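**Re: [list] Open day at Setiawan: was it worth the drive?**
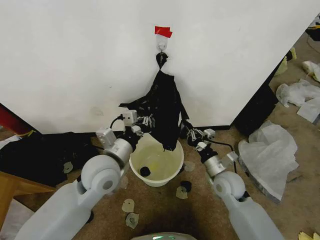
*6 min read*

Sun 3 October

On the list, Pauline wrote:

> Did anyone go to the Setiawan open day? I had a ticket and a dead alternator. I'd like to know three things. Was the two-armed demo real or was somebody steering it from behind a curtain? Did they let you get close? And is it worth putting my name down for the December one, or should I spend the day in bed like a sensible person?
>
> Also, Ridwan, you still have my torque wrench.

Pauline,

I went. I have your torque wrench. These facts are unrelated and I'll deal with the second one off list.

Setiawan has the upper floor of a building that used to sell office chairs, and you reach it by a freight elevator that holds six people or five people and Gus. They gave us badges, a cup of coffee, and a talk. The talk ran 28 minutes and had the word "journey" on most of the slides. I will spare you the talk. Two of us were asleep by the part about market segments, and I was the one by the radiator.

Then they took us through to the demo area, and the day got a lot better.

If you were expecting a gleaming cell with yellow railings and a man in a polo shirt, so was I. What they have is brown carpet, a white wall, and stuff on the floor. Crumpled plastic bags, a heap of black fabric, little pale pads lying all over the place. It looked like my garage with better lighting. I warmed to them at once.

The job was wet cloth. A piece of shiny black material hangs from a stick-on wall hook, the same kind that holds up my bathrobe, with a bit of red tape on the wall over it. Under it is a round white basin with water in it. The robot has two arms and gets a gripper on each side of the cloth, and then it is supposed to open out the folds, wipe them down, and leave the thing hanging straight. Zastolari, the company that builds the control software, calls this "deformable object handling." My mother called it Monday.

I know that sounds like nothing. I thought so too, for the first couple of minutes. I have spent my working life around machines that pick up the same metal bracket from the same spot until one of us retires, and I was ready to be superior about a robot fussing with a limp umbrella-looking thing. But watch it try. A bracket stays bracket-shaped. This stuff slides, sticks to itself when damp, and hides its own edge. Every time the left gripper let go and took a fresh hold, the whole thing hung differently and the machine had to work out what it was looking at all over again. On the first run it pinched a fold, thinking it had the hem, and pulled very gently and with great confidence in the wrong direction. I have done the same with a fitted sheet.

To your questions, then.

**Was it real?** Partly, and they said so, which I liked. The first demo was fully driven by a person: a young woman at a desk in plain sight, no curtain, moving a pair of controllers while the arms copied her. She was very good. The second was the robot by itself. You could tell without being told. With her on the controls it moved like somebody doing laundry, and by itself it moved like somebody defusing laundry. There were long pauses. An arm would come up, think, go back a little, and come up again.

How did it do by itself? It got 90 seconds in on the first try before it lost its grip and the engineer called a stop. The second try went all the way through. The cloth ended up hanging flatter than it started, and we all clapped, and then felt silly, and then Gus clapped again on his own.

I asked what the success rate was over a normal week. I got an answer that had a lot of words in it. Draw your own conclusions. I drew mine on the back of the badge.

**Did they let you get close?** Closer than I'd have allowed, if it were my insurance. There was a line of tape on the carpet and a fellow with a stop button on a lanyard. You stood behind the tape. From there I could see the finger joints and the cable looped over the left wrist, and I will say that I'd have routed that cable differently. It sits out where anything loose could snag it, and the job is nothing but loose things. I mentioned this. The fellow with the lanyard said it had come up. I'll bet it has.

The grippers are from Brimetti. Metal fingers with several joints, and a good deal of whirring. I asked why not suction, and he said they had tried it and wet fabric made them sorry. I also asked about keeping water out of the works, what with a basin parked right between the arms. The answer was "we're careful," delivered while looking at the carpet. I looked at the carpet too.

**Is December worth it?** I'd say yes, with conditions. Skip the talk. Get there for the second half and go straight through to the demo. Bring a question you care about and find the lanyard man, who knows far more than the slides do. Eat first. The lunch was supplied by Clilora, whose regular business I never did discover, and I hope for their sake it isn't lunch.

They say that by December the robot will be taking the cloth off the hook on its own, wetting it, wiping it, and hanging it back up. At present a human does the hanging. I watched him do it: he walked up, put it on the hook in one motion without looking, and went on talking about his kid's soccer team. I don't think he noticed that he'd just put on the most advanced demonstration of the day. I doubt the robot will match that by December. I'd like to be there to see it try, though, and I'd drive again.

A few leftovers for the people who asked me privately:

- Parking is behind the building. The sign says permit only. They told us to ignore it and I got away with it, but don't quote me to a tow truck.
- No, they aren't selling it. There is no price. I asked in several different ways.
- Yes, you can take pictures. They only asked us to leave the whiteboard alone, so of course everyone read the whiteboard. It was a coffee rota.
- Stairs exist, around the corner from the elevator. After the Gus situation I recommend them.
- Whoever left a gray scarf on the back row, it's on my passenger seat.

If enough of us are going in December we could share cars from the north side. I can take 2, or 3 if nobody minds the dog blanket. Write to me directly and spare the list, please. The last carpool thread went on until everyone had already driven home.

Pauline, get the alternator done. The wrench will be on your porch by the weekend, clean, which is more than it was when I borrowed it.

Ridwan Purba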